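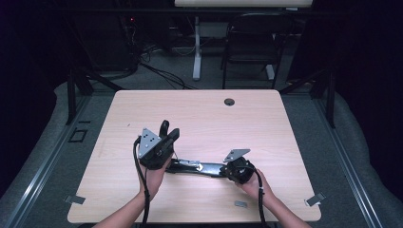 September 2, 2020. Visit day, written up the same evening before I start remembering it as better than it was.

Skindbridge sent 14 people. We had agreed on 2 groups, one before lunch and one after, and they all came before lunch, so that was the planning gone by half past ten. Charoen Intarasuk took the half who wanted to hear about money and I took the half who wanted to touch things.

Started them on the handheld pair, on the table, bar still across the two units. I hadn't planned to leave the bar on. I picked the thing up to move it out of the way, somebody asked what it was, and the demo had begun. Next time I should pick up everything as if by accident. They stopped looking at the slides at once.

Points that came up while I was standing there holding it:

Trigger side. Every visitor who asked a question asked about the finger loop first. The explanation I had written (three paragraphs, one diagram) lost them by the second sentence. "You squeeze, it squeezes" did the job. Three paragraphs now in the bin.

Triangular plates. A man from their purchasing side wanted to know whether they were handles. I told him no. He asked whether they could be handles. Have put it on the list for Pimow, who make the plates for us and will enjoy it.

Cables. One off each unit, both dropping over the near edge of the table towards whoever is holding it. I've stopped noticing them. Visitors notice nothing else. "Will it be wireless?" was asked so many times that Charoen heard it from the other end of the room and answered on my behalf, with a date. I would like it recorded that I gave no date.

Clamp on the bar. I said it was there to keep the two ends at a fixed distance for the check at the start of a session, and then had to admit I couldn't say what happens if you leave it off, as I never have. Fair question. To do: leave it off and see. Write down the numbers before and after, for once.

Then the replay on the Nomura arm, which I'd been dreading since February. We ran the cup task from Monday's recordings, 26 attempts queued, thinking they would drift off to the coffee after five or so. They stayed for the lot. The arm missed the cup on the fourth go, closed very carefully on nothing, carried the nothing across to the tray and set it down with great tenderness. Biggest laugh of the day. The good attempts got polite nods. I don't know what to do with this information, though Charoen says to put a miss in on purpose next time and I'm afraid he means it.

Numbers for the log: recordings on the server as of this morning, 1,808. I had this on a slide as "over 1,800" and was asked, quite kindly, by how many. Slide corrected.

Let three of them have a go themselves after the replay. The first held the pair like a tea tray, the second like a steering wheel. The third said nothing, turned her palms up, got her fingers under the left unit and found the trigger in a couple of seconds. She turned out to play the accordion. If we ever write a page on how to hold it, that may be the whole page. The other two sped up once they'd watched her, so possibly I should talk less and have an accordionist stand next to the table.

Things that went wrong and can be fixed:

Serkance viewer froze when the second laptop joined. Same as last time. I restarted it and talked about carpet until it came back. Ask Serkance again, with the log attached, and copy in Charoen so it sounds serious.

Nowhere for people to stand. They bunched up on one side of the table and the ones at the back saw shoulders. Either smaller groups or move the table forward.

Room too dark behind the table. I like it dark. Two of them said it felt like being shown something illegal.

Things that went wrong and can't be fixed: the biscuits.

Skindbridge want to come back with their own parts and see whether we can record on those. I said yes before asking what the parts are. Charoen has since found out that they're mostly gaskets. Soft, black, slightly greasy gaskets. Need to look at the finger pads before agreeing a day, and order spares either way.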